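Jivar: A Plate for One Thing
Final report, Yaman course in everyday objects, Triruvero College

Our assignment was to pick an ordinary household object and find out whether it does its job. The group next to us picked the umbrella. We picked a plate, on the grounds that plates are indoors.

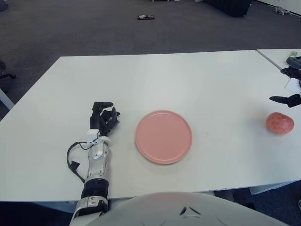
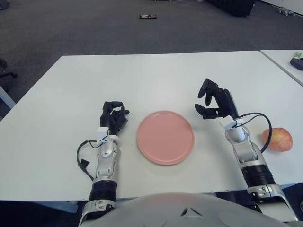
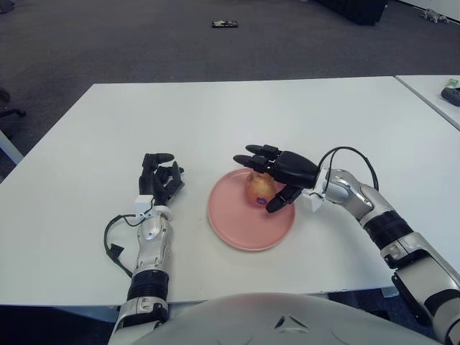 The pink plate on the white table in our project room.
Photos: Jivar project group, Triruvero College

1. What we wanted to know

Most plates are designed for dinner. A lot of what people put on plates is one apple, or the heel of a loaf, or a potato they are thinking about. We wanted to know if a small flat plate with a low rim is any good for a single piece of food, and whether its color makes a difference to anyone. Our brief from the course said "observe before you improve," so we promised not to redesign anything until the second half of the term. By then we had run out of time to redesign anything, so the promise was easy to keep.

2. Materials

The plate is round and pink and came from a kitchen outlet called Prirnora, where it was in a bin by the register. We had asked for white. The white ones came only as a full set with bowls, and the project budget did not cover bowls.

As it happened, white would have been a mistake. The project room has white tables on dark gray carpet, and on a white tabletop a white plate more or less disappears once you are sitting down. The pink one can be found from the door. Two people in the group still say they don't like the color, and we have agreed to record this.

For food we used apples and red potatoes. We picked them because they are close enough in size to be swapped, they keep for a week in a bag, and neither one leaves crumbs. Both also have skins that are partly red, and we only thought about what that meant next to pink after we had bought them. A red potato lying on bare white tabletop is very easy to see. On a pink plate it looks like it is trying to hide.

3. The table

We spent longer on the table than we had planned. It is a plain rectangle with a few scuffs, and in the first week it also had our coats, bags and lunch on it. Clearing it turned out to be the biggest improvement of the whole project. With just the plate and one piece of food out, people started paying attention to where things were, and several visitors moved the plate toward themselves by a small amount before they sat down, the way you would straighten a picture in someone else's house.

A second table is pushed up against the first at an angle. We tried to line them up on a Sunday, when the building was quiet, and learned that the angle is there to clear a floor outlet. We put it back.

4. What we did

We ran three arrangements: the plate with the food beside it, the plate with the food on it, and the food with no plate at all. Visitors from the other courses came in one at a time, sat down, and filled in a card. The card asked whether the table looked finished, whether they would eat what was there, and what they would change. We handed out 90 cards and got 88 back. One of the missing cards was used to write down a phone number. The other is still missing.

We also weighed every apple and potato we bought, using the scale from the print shop. The total was 3513 grams. We had a reason for this at the time and it is in an earlier draft.

5. What people said

Food beside the plate bothered almost everyone. An empty plate with an apple off to the right reads as a job left half done, and many cards simply said "put it on the plate." Some of them had exclamation points. A few people did not wait for the card and put it on the plate themselves, after which we had to thank them and reset.

Food with no plate bothered hardly anyone, which was awkward for a report on plates. An apple on a table is just an apple on a table.

Food on the plate got the friendliest comments, though the potato did worse than the apple. "Is it cooked" came up often. It was not cooked, and nobody had thought to put this on the information sheet.

As for the rim, it is low, and we had hoped for stories of apples rolling off into the carpet. We have none to report. Most people set an apple down near the middle and left it there, and it stayed.

6. Problems

Our visitors were all students at the same college, many of them hungry. We did not control for time of day, and the cards from just before lunch are noticeably kinder to the potato. The light in the room also changes a lot through the afternoon, and we can't say how much of what people wrote about the color was about the color.

We should have bought a second plate in a different shade. This was suggested in the first meeting, written down, and underlined.

7. If another group takes this on

Get the bowls. Use a lemon or something green, so the food and the plate are not arguing. Ask the print shop for the scale early, because they want it back by four. The plate is in the cabinet under the window with the leftover cards, and the remaining potatoes have been dealt with.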